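4. What the warmth surveys can and cannot tell us

4.1 The claim

The idea that wood in a room makes people feel warmer, calmer or more at home has been repeated so often in the trade literature that it is now rarely argued for. Brochures treat it as settled. So do a fair number of academic papers, which tend to cite one another in a circle and, at the end of the circle, a small study of office workers who were asked to rate pictures on a screen. We do not claim that the effect is absent. Our complaint is that the evidence for it is thinner than its reputation, and our own data did not thicken it much.

4.2 Returns

We mailed the household questionnaire to 1,000 addresses in Villach and Westby and received 704 usable returns. That rate is high for a mailed survey, and we were pleased with it until we read the comments. Many of the people who answered had recently put in a new kitchen or were planning one. People who have just paid for wooden doors are likely to say that wooden doors make a room pleasant, and it is hard to see what else they would say. Weighting by age and tenure did nothing to fix this, as neither variable records how recently the household spent money on the thing being rated.

The two towns also differ in ways the questionnaire could not separate. Villach has cold winters and a long habit of solid wood furniture. The Westby homes were mostly newer, with a good deal of painted board. A gap in the warmth score between the towns may be a gap in heating, in housing stock, in the way the word "warm" was translated, or in all of these. Earlier work on the Yeoman estate reported a similar gap and put it down to wood alone – a reading we find generous.

4.3 The home visits

To get away from self-report we visited 50 of the homes and logged air temperature at noon in the main living space. The rooms with more exposed wood were rated warmer by the people living in them. They were also, in most cases, warmer by the thermometer. Once measured temperature was entered in the model, the share of wood in the room lost nearly all of its weight. This result should be read with care, because the sample is small and the visits were all made in May, when few homes were heated. But it is at least the sort of check that the larger surveys have left out.

We had also planned to compare real wood with printed film. The plan fell apart early. Residents were often unsure which of the two they owned, and on several visits the interviewers disagreed as well. If the people who touch a door every day cannot say what it is made of, then a theory that rests on the natural origin of the material has some explaining to do. A theory that rests on color and pattern would fare better, but that is a different claim, and a less flattering one for the sawmills.

4.4 Grain, color and the Pliloden scale

Most authors in this area use the Pliloden scale, which asks the rater to place a surface between "plain" and "lively" and then between "cold" and "warm." The two answers are meant to be independent. In our returns they were not. Dark reddish browns were called warm whatever their pattern, and strongly figured surfaces were called lively and warm together, as though the second answer had simply been copied from the first. Fine vertical grain of the kind in Figure 2 sits awkwardly on the scale, being quiet in pattern and strong in color, and raters split over it.

Figure 2. Tall dark brown wooden panel (left) with fine vertical grain in deep reddish-brown tones. Computer rendering.
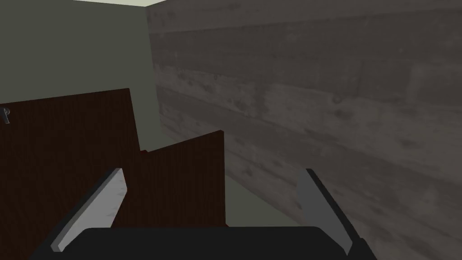 One respondent in Westby wrote beside this item that she had no idea what a cold brown would be, that her mother's sideboard was nearly black and the whole family thought of it as cozy, and that we might do better to ask whether people liked the room.

We think she has a point. Liking was the strongest single predictor of rated warmth in both towns, ahead of color, grain and the share of wood. Studies that leave it out may be measuring little else. We did ask about it, though only on the last page, where tired respondents had begun to skip items, and so our own estimate is probably too low. Whether the scale can be repaired by moving that question forward, or should be dropped altogether, is taken up in Section 5.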